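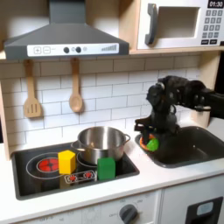

Toy kitchen with range hood at left, microwave display at 01:30.

The Hatching

The character was delivered to Sheehan as a folder of 840 scanned pages. Noeline Pomare read them in order over one week and kept a table. The table had a column for page, a column for panel, and a column for the number of lines used to draw the face of Drudix, Warden of Jarura.

The number was never the same twice. Fletcher Paewai had drawn the book alone, and he had drawn the Warden with no outline. There was a collar, a pair of hands, and between them a patch of crosshatching that stood in for a head. When the Warden was calm the hatching ran one way. When he was angry a second layer was laid over it, and in the last issue a third, so dense that the printer's ink had bled through to the ad on the back.

"It doesn't have a surface," Jhosep Rivadeneyra said. He was the rigger, and he had opened the folder to find out where the jaw was.

"No."

"I need a surface to put a rig on."

"I know."

The first test used geometry. They built a conventional head from a scan of Warrick Tuhiwai, who was playing the part, and projected the hatching onto it as a texture. It rendered quickly and looked like a man with a pattern on his face. Carleen Lockyer, directing, watched it once and asked for the next one.

The second test used curves. Jhosep grew 200 of them from the inside of the collar and drove them with Warrick's facial capture. Each curve followed the nearest marker. At rest it was close to the page. On the first consonant the curves crossed behind one another, the depth sort failed, and the head turned into a basket. Carleen watched that one three times, which Noeline wrote down, and then said it was a basket.

Noeline went back to the table. She sorted it by number of lines, then by page, then by who was in the panel with the Warden. The third sort produced something. Alone, he had very few lines. With soldiers he had more. In every panel he shared with his daughter the hatching was at its thickest, and the direction of the strokes pointed at her, wherever she stood. It did this even when the script had him looking away.

She checked it against a second reading and found 12 panels that broke the rule. In all of them the daughter was an impostor, a plot point that the book did not reveal until nine issues later.

She wrote to Paewai through his agent. The reply was dated 27/10/2026 and was one paragraph long.

"I had a bad wrist in those years," it said. "I turned the paper so the strokes would always pull toward me. The girl I drew last, because she was hard, so by then the paper was usually turned her way. I don't remember any plan. Whoever told you there was a plan is being kind. The impostor pages were done by lamp at my sister's, on a desk that was too small to turn anything. F.P."

Noeline read the letter at her desk and did not forward it. She opened a new scene in Eretley, the studio's solver, and deleted the head.

The third test had no head. It had a volume, roughly skull-sized, bounded by nothing, in which strokes could exist. A stroke was a short segment with a position, a weight and a lifetime of two frames. Its direction was a vector from its own position to a target. The target was a null object parented to the actress playing the daughter. Density rose as the distance between them fell. Warrick's capture was kept, but it no longer moved any strokes. It only decided where they were allowed to appear, so that the mouth was a place where the hatching thinned.

"He can't look at anybody else," Jhosep said.

"His eyes can. Leave the eyes in the permission map."

"So he looks at the general and the whole head leans at her."

"Yes."

Jhosep ran it on the throne room shot. Warrick had played the scene facing the general, speaking low, with his back three-quarters to the girl. The eyes stayed on the general. The strokes went around the side of the head and bunched at the edge nearest her, and every two frames they died and were drawn again. The line was "I have no child." It was the shot they had been given to test with, and neither of them had chosen it.

They sent it to Carleen with no notes. She called instead of writing.

"What is it doing?" she said.

"Tracking her."

"Is that in the comic?"

Noeline had the letter open in another window. "It's on the page," she said.

"And the impostor? What does it do with the impostor?"

"The target stays on the real one. She's in the cell under the floor, so the strokes point down and to the left. They'll thin out too, with the distance."

The line was quiet for some time. A door closed at Carleen's end.

"People will see it," Carleen said. "Somebody's going to stop it and work it out before we tell them."

"Probably."

"Fine. Warrick wants to know if he's in it."

Noeline scrubbed back to the start of the shot. With the permission map displayed as a flat gray overlay, the whole performance was there: the brow, the small delay before the word "child," a swallow he had not been asked for. With the overlay off, the swallow was a gap that opened in the strokes and closed.

"Tell him he's the part that isn't drawn," she said, and then, since that would be repeated to him, "Tell him yes."

The build was approved in April. There were problems with motion blur, which smeared strokes that lived for only two frames, and it was turned off for the Warden and left on for his collar. The collar was later simulated twice more for unrelated reasons. In the asset database the null object kept the name Jhosep had given it on the first day, paper_turn, after she finally showed him the letter.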